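Plato llano Kurano en azul claro
Vajilla de diario · Colección Dralora
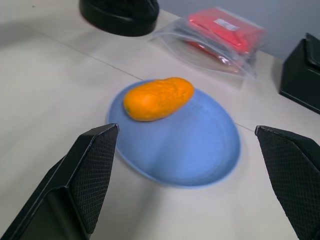
Plato Kurano azul claro, con fruta de adorno en naranja.

Os lo digo ya desde el principio: este es el plato que más saco del armario en mi casa, y eso que tengo demasiados (gajes de llevar una tienda de menaje). Lo pedí para la colección Dralora casi por probar, porque en la tienda siempre se me iban los ojos al blanco, y al final el azul se ha quedado con media balda para él solo. Es un azul clarito, tranquilo, de los que no se pelean con el mantel ni con lo que pongas encima. Y con algo naranja al lado... ¡madre mía, qué bien queda!

La superficie es lisa y mate, sin dibujos ni relieves, y el borde sube un poquito. Poco, no os penséis que es un plato hondo, pero lo justo para que el aceite de los tomates se quede donde tiene que quedarse. Yo lo uso para la tostada del desayuno, para la tortilla de por la noche, para dejar la fruta en la mesa y, lo confieso, para vaciarme los bolsillos cuando llego a casa.

Medidas y datos
Diámetro: 242 mm
Color: azul claro
Acabado: mate
Forma: redonda, borde ligeramente elevado
Peso: 360 g
Se vende por unidades

Lo del peso me lo preguntáis mucho por correo. A mí me parece cómodo: lo coges con una mano con la cena puesta y no vas sufriendo por el pasillo. Si venís de una vajilla de gres de las gordas, lo vais a notar ligero los primeros días.

Con qué lo pongo yo
Sobre mesas claras, tipo crudo o beige, es donde más me gusta. Se ve el azul pero no grita. En mesa oscura también funciona, aunque ahí yo le metería un mantel individual de lino. Para los cubiertos, los de acero de toda la vida; los dorados los probé un sábado que venía gente a comer y no me convencieron nada (mi hermana opina lo contrario, así que haced lo que queráis).

De comida, todo lo que tire a naranja o amarillo le sienta de maravilla: mango, papaya, calabaza asada, una crema de zanahoria no porque se os sale, pero ya me entendéis. Las fresas también. Con ensaladas muy verdes se queda un poco más soso, para mi gusto.

Y si lo queréis de centro de mesa, las frutas decorativas Barkik van estupendas. Tienen esa piel con bultitos y un naranja muy vivo que anima cualquier rincón, y no hay que estar pendiente de si maduran. Se venden aparte, ¿eh?, que luego me escribís preguntando por la fruta. El plato viene solo.

Cuidados
Lavavajillas sí, en programa normal. Microondas también, para calentar. Al horno no lo metáis. Para fregarlo a mano, esponja blanda y jabón, y si se os queda la marca gris de un cuchillo, una pasta de bicarbonato con agua y a frotar con paciencia. Para apilarlos, yo pongo una servilleta de papel entre plato y plato.

Sobre el color
En pantalla cada uno lo ve a su manera. Con bombilla cálida tira un pelín a gris y por la mañana, junto a la ventana, se ve más azul. Si dudáis entre este y el azul Arnardóttir, que es bastante más oscuro, escribidme y os mando una foto de los dos juntos.

Envíos y cambios
Salen de la tienda en caja reforzada, con papel alrededor de cada pieza. Si alguno llega roto, foto de la caja y del plato al correo de la tienda y os mando otro, sin tener que devolver los trozos. Para cambios de opinión tenéis 40 días, con el plato sin usar y en su caja.

Ahora mismo tengo existencias del azul. El próximo pedido a fábrica lo hago en julio, así que si necesitáis una cantidad grande, para una casa rural o para una boda, avisadme antes y os lo reservo.

También en la colección Dralora
Cuenco Kurano azul claro
Plato de postre Kurano azul claro
Plato llano Arnardóttir azul oscuro
Frutas decorativas Barkik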